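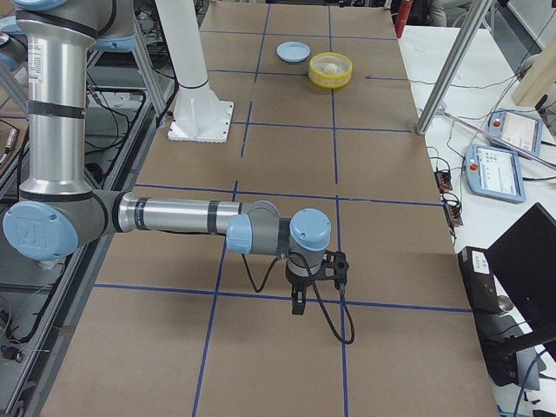 Bench 2, November, before lunch.

Olluritz adhesive -- humidity trial, second round

Picked up where Villads left off. The first round of lap joints went into the damp cabinet at 33 C and 80 percent humidity. We pulled the last of them this morning. Numbers are in the green binder, summary below.

Stock is the maple offcuts from Broseswood, planed on both faces and wiped with alcohol. Glue is Olluritz two-part, mixed by weight on the small scale. Villads had been mixing by volume for the early batch, so those joints are marked V on the end grain and should be kept out of the averages.

Best joint let go at 1,866 N. It failed in the wood, with long splinters on one side and almost no glue showing. The V joints mostly peeled along the glue line and came apart clean. A couple had a tacky strip down the middle, which looks to me like hardener that never got stirred in. I would not blame the cabinet for that.

Arnar thinks the clamping pressure matters more than the mix. He may be right. The spring clamps are all different ages and the old ones barely close. For the next set I want to use the bar clamps and a torque wrench, same setting on every one. Arnar Norðdahl has the wrench in his drawer, ask before taking.

Problems:
The cabinet door seal is going at the bottom corner. Water was pooling on the shelf under it. I taped it for now. Indthorpe sells the seal by the meter and I have put in a request.

The load cell drifted overnight. Zeroed it, hung the brass weights, got the right reading, zeroed again. It should be checked at the start of each session and written down here, and for the last few entries it wasn't. That includes mine.

Open time still bothers me. The Kamata sheet gives a longer figure for their resin than we ever get from Olluritz, and I keep planning the layup as if we had it. Two joints got skinned over before I had the clamps on. Threw them out. Next time mix half as much and do it twice.

To do
Cut new blanks, grain running lengthwise
Relabel the V joints in paint pen, the pencil is rubbing off
Return the borrowed calipers to Villads Bjarnason
More nitrile gloves, large

Cabinet is off and propped open to dry.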